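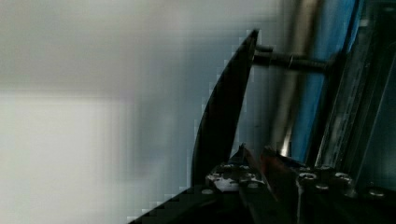 How to clean and grease a sliding rail

A metal rail that has become stiff is in most cases only dirty. Dust falls in the channel, mixes with the old grease and makes a grey paste, and then the sliding part begins to jump and scratch. I have two such rails on the workbench in my shed in Fladovo, and I clean them every June and once more before the winter. It takes one evening for both.

What you need

A soft brush (an old toothbrush is good)
Cotton cloths, at least four
Wooden sticks, the kind for ice cream
A small bowl of warm water with a little washing-up liquid
White grease. I use the Junano tin of 500 g, but a small tube is enough for many years
A hex key which fits your end stops
Masking tape and a pencil

1. Mark the position

Before you loosen anything, put a piece of tape on the rail and make a pencil line where the end stop sits. My first time I did not do this, and I spent more time finding the old position than I spent cleaning. On my longer rail the stop sits 576 mm from the left end, and now I have this number written on the underside of the bench.

2. Take off the sliding part

Loosen the end stop and pull the sliding part out slowly, holding one hand under the open end. Some types have small balls inside, and these balls like to roll under the cupboard. If yours has balls, push a piece of cardboard tube in behind it while you pull, so that they stay in their place.

3. Clean the channel dry

Start without water. Pull the brush along the channel in one direction only, from the middle to the end, and wipe the brush on a cloth after each pull. For the corners, cut the wooden stick to a slanted point and wrap one layer of cloth on it. Don't use a screwdriver here. It makes scratches, and in the scratches the dirt will sit even better next year.

4. Clean it with soap

Wet a cloth in the bowl, press it out well and wipe the whole rail. Change the cloth when it becomes grey. Then wipe with clean water and dry at once. I leave the rail open overnight with the window a little open — a wet channel under fresh grease will rust where you cannot see it.

5. Look at the bolts and rods

While everything is open, turn each bolt by hand. A bolt which turns with fingers must be tightened. Wipe the threads with a dry cloth, and if there is brown rust, brush it away and put on one drop of oil. Round poles need only a wipe with an oily cloth and then with a dry one.

6. Put on the grease

Take a very small amount, like a pea for 135 mm of rail, and spread it with a clean stick in a thin layer. More grease is not better. It is pushed out at the ends and collects dust again.

7. Put it together

Slide the part in straight, without force. Move it from end to end almost ten times and wipe off the grease which comes out. Tighten the stop at your pencil line and take off the tape.

If it still feels stiff, loosen the mounting screws half a turn, move the part to each end and tighten again there. My short rail was cured in this way. The cloths with grease on them I put in the bin outside.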